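Section 4: Preparing and Baking a Yeast Loaf in the Skuto Bench Oven

This section applies to the Fivport Skuto bench oven, all models. Read Section 2 (Electrical Safety) and Section 3 (First Heating) before proceeding. The recipe card supplied in the accessory drawer gives quantities for a plain white loaf. Quantities for rye and fruit loaves are listed in Appendix B. 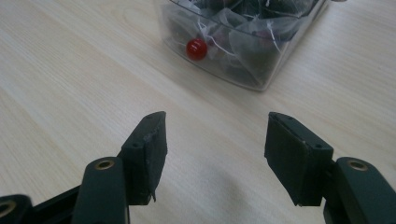
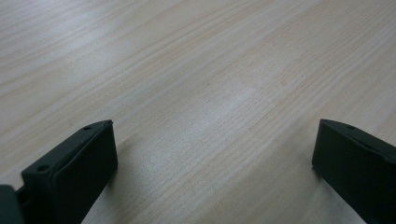
4.1 Preparing the work surface

Dough should be shaped on a clean, dry surface of adequate size, at a comfortable standing height. Stone and stainless steel benches draw warmth from the dough and will lengthen the first rise, particularly in winter. A smooth, pale wooden surface with a fine grain is suitable, provided that it is sound and free of splinters. Where the surface has a visible grain, scrape in the direction of the grain when removing dried dough. Do not flour the surface until the dough is ready to be turned out.

1. Wipe the surface with a damp cloth and allow it to dry completely.
2. Place the loaf tin, the scraper and a small bowl of flour within reach.
3. Grease the tin lightly, including the corners and the rim.

4.2 Mixing and first rise

1. Combine the flour, salt and dried yeast in a large bowl. Keep the salt and yeast on opposite sides of the bowl until the water is added.
2. Add lukewarm water gradually and mix until no dry flour remains.
3. Turn the dough out and knead until it is smooth and springs back when pressed with a finger.
4. Return the dough to the bowl and cover with a damp tea towel.
5. Turn the function dial to PROVE and set the temperature to 30 degrees Celsius. Place the bowl on the lowest rack.
6. Leave until the dough has doubled in size. Times vary with the age of the yeast and the flour used.

Note: The oven light remains on during the PROVE function. The fan does not operate.

Caution: Plastic bowls may be used for the PROVE function only. Remove them before selecting any other function.

4.3 Shaping and second rise

1. Flour the surface lightly and turn the dough out.
2. Press the dough flat, fold the two long sides to the centre and roll it firmly from one short end.
3. Place the dough in the tin with the seam underneath.
4. Cover and return to the oven on PROVE for 40 minutes, or until the dough reaches the rim of the tin.
5. Remove the tin and keep it covered while the oven heats.

4.4 Baking

1. Turn the function dial to BAKE and select the temperature shown on the recipe card. Wait for the indicator light to go out.
2. Place the tin in the middle of the oven and close the door fully.
3. Bake for 30 minutes. Do not open the door during this time.
4. Using oven mitts, remove the loaf and tap the base. A hollow sound indicates that it is baked through. If the sound is dull, return the loaf to the oven without its tin and test again after five minutes.
5. Cool on a wire rack before slicing.

Warning: The door glass and upper panel become very hot. Keep children away from the oven during use and until it has cooled.

Note: If the crust darkens too quickly, lay a sheet of foil loosely over the loaf. Foil must not touch the heating elements or cover the side vents.

4.5 Optional accessories

The Elutov loaf tin with sliding lid fits all Skuto models and may be used for square sandwich loaves. Reduce the quantity of dough in accordance with the leaflet packed with the tin. The Ševčík baking stone fits the large model only and must be heated together with the oven. Never place a cold stone in a hot oven.

For cleaning instructions, see Section 6.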